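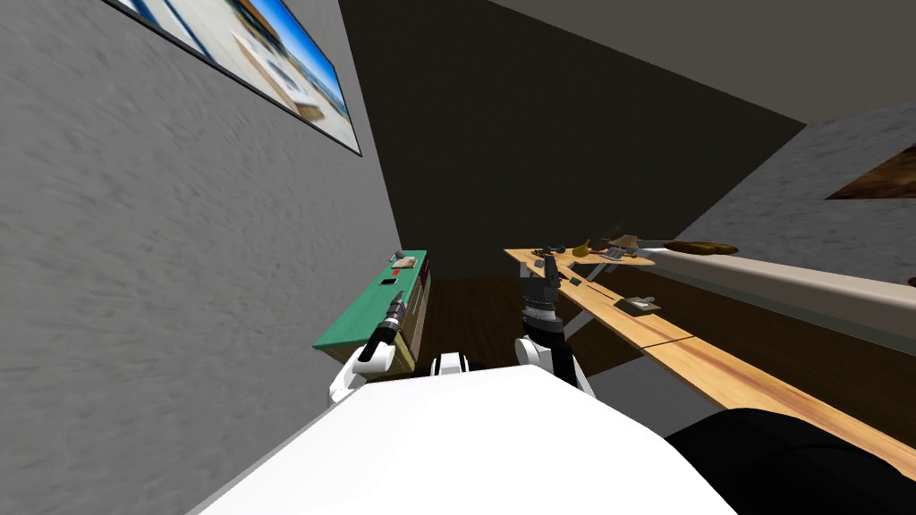

The green-topped cabinet against the wall, tan wood in front.

I get more mail about cabinet tops than anything else on this page, so let's do the whole subject in one go!

First, stop using the spray polish. I used it for years (my mother did too) and all it does is build up a film that grabs dust. A painted top wants warm water, one small squirt of dish soap and a cloth you've wrung out until your wrists complain. Wipe, rinse the cloth, wipe again, then dry it with an old T-shirt.

Crayon and marker come off with baking soda on a damp fingertip. Go easy, little circles, and quit as soon as the color lifts or you'll leave a dull spot. Dolores Lindgren wrote in from Grornedville to say plain white toothpaste works just as well, and I tried it on my pantry door and she's right. Not the gel kind, though.

Sticky rings: lay a warm wet rag over them, go make your coffee, come back. Most of mine wipe right up.

If the paint is chipped you'll have to sand. I start with 200 grit, finish with 300 if the store has it, and put on two thin coats with a foam roller. Thin! I rushed mine last August when it was so muggy and the lamp stuck to it for a week.

Wood fronts are a different animal. Keep the water away from them and use a dab of paste wax twice a year, rubbed with the grain. Do the edges of the doors while you're in there, they get grubby where fingers pull.

Next time, drawer slides that squeak.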